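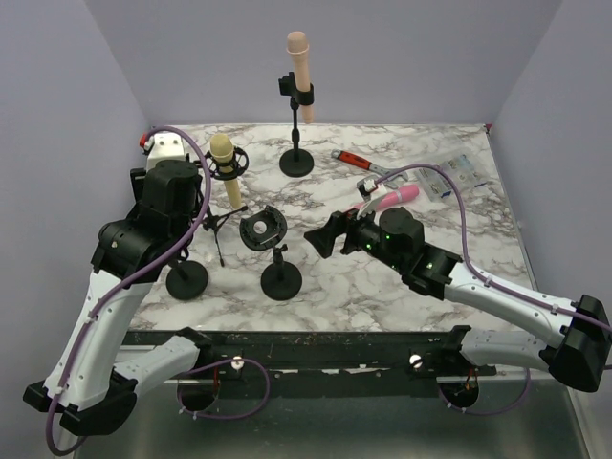

Inspection Checklist, Two-Arm Tabletop Cell, with Comments
Usell Assembly Laboratory, Nadimstead site
Form 219, revision 5
Inspected by: Sevim Canpolat
Reviewed by: Tania Wijesinghe
Date of inspection: 10/17/26

This checklist applies to the two-arm cell used for microphone stand assembly trials. It is completed before the cell is released for a new block of work and after any repair to an arm, a gripper or the mounting rail. The cell is inspected in its working condition, with parts and stands on the table, so that cable clearance is judged against the objects the arms will meet in use. The tall stand at the back center and the yellow microphone in its shock mount are both within the area to be checked, and the purple cable at the left wrist passes close enough to the latter to require an entry under Section 3. Each item is marked Pass, Pass with comment, Hold or Not applicable. An item marked Hold keeps the cell out of service until the reviewer has signed for it.

Section 1. Isolation and access

1.1 Emergency stop tested from the operator position. Pass.
1.2 Arm power removed before hands enter the cell for Sections 2 and 3. Pass.
1.3 Back and side walls secure, with no movement when pushed by hand. Pass.
1.4 Operator hours since last full service recorded. Pass with comment.
Comment: The counter reads 1,912 hours. The last full service was completed in July. The reading has been copied to the maintenance log.

Section 2. Mounting rail and bases

2.1 Rail bolts tight and marked with paint pen. Pass.
2.2 Left and right base housings seated flat on the rail, with no gap. Pass.
2.3 White round knobs on the rail hand-tight. Pass with comment.
Comment: The knob nearer the left arm took a slight further turn. It is to be checked again at the next inspection. Tools are not to be used on either knob.
2.4 Rail surface free of cracks and raised edges. Pass with comment.
Comment: Scuffs and scratches are present on the surface of the rail. They were examined by touch and are cosmetic. No action is required.

Section 3. Cables

3.1 Purple cable on the left arm held by its clips along the links. Pass.
3.2 Loop over the left wrist clear of fixed objects through the full working range. Hold.
Comment: The loop passes in front of the yellow microphone and may catch the mount when the wrist turns outward. The tripod stand is to be moved back or the loop shortened at the nearest clip. The range test is then to be repeated at reduced speed. See Section 6.
3.3 Purple cable on the right arm free of sharp bends. Pass with comment.
Comment: The cable arcs over the table near the clear plastic package. The package is to be removed from the cell before motion testing.
3.4 Cable loops at the circular openings below the rail free of strain and wear. Pass with comment.
Comment: The red connector at the left opening was reseated by hand. At the right opening, the red-orange wire was examined along its exposed length and the insulation was found intact. The operator is asked not to tuck either loop back by hand while the arms are powered.

Section 4. Grippers

4.1 Fingertips secure and free of chips. Pass.
4.2 Indicator lights on the right gripper show green with the cell ready. Pass.
4.3 Gripper opens and closes fully on command, both arms. Pass.
4.4 Motor housings at both wrists free of unusual heat after a trial run of 5 minutes. Pass.
4.5 Replacement fingertips in stock. Pass with comment.
Comment: There are 2 sets in the Padilla cabinet. A further order has been placed through the Brostomska store.

Section 5. Work surface and loose items

5.1 Hand tools removed from the work surface. Hold.
Comment: An adjustable wrench with a red handle was found on the right half of the table. It is to be returned to the tool board before the cell is powered. This remark was also entered at the previous inspection, and the shift lead has been informed in writing.
5.2 Stand bases placed flat and stable. Pass.
5.3 Small parts placed where they cannot be trapped under a base. Pass with comment.
Comment: The mic-clip ring is lying at a tilt beside the post of one of the disc-shaped bases. Ring pieces are to be placed in the parts tray when they are not part of the current trial.
5.4 Marble-patterned covering flat, with no lifted edges. Pass.

Section 6. Actions before release

6.1 Correct the clearance at the left wrist (item 3.2). Assigned to S. Canpolat.
6.2 Return the wrench to the tool board (item 5.1). Assigned to the shift lead.
6.3 Remove the plastic package from the cell (item 3.3). Assigned to the shift lead.
6.4 Repeat the range test on both arms at reduced speed, then at working speed, and attach the result to this form.

Reviewer's comment (T. Wijesinghe): Agreed as entered. The cell remains out of service until items 6.1 through 6.4 are signed. If the loop is shortened at the clip, the inspector is to confirm that the wrist still reaches its end positions without pulling on the connector. Any change to the position of the stands is to be marked on the layout sheet kept with this form.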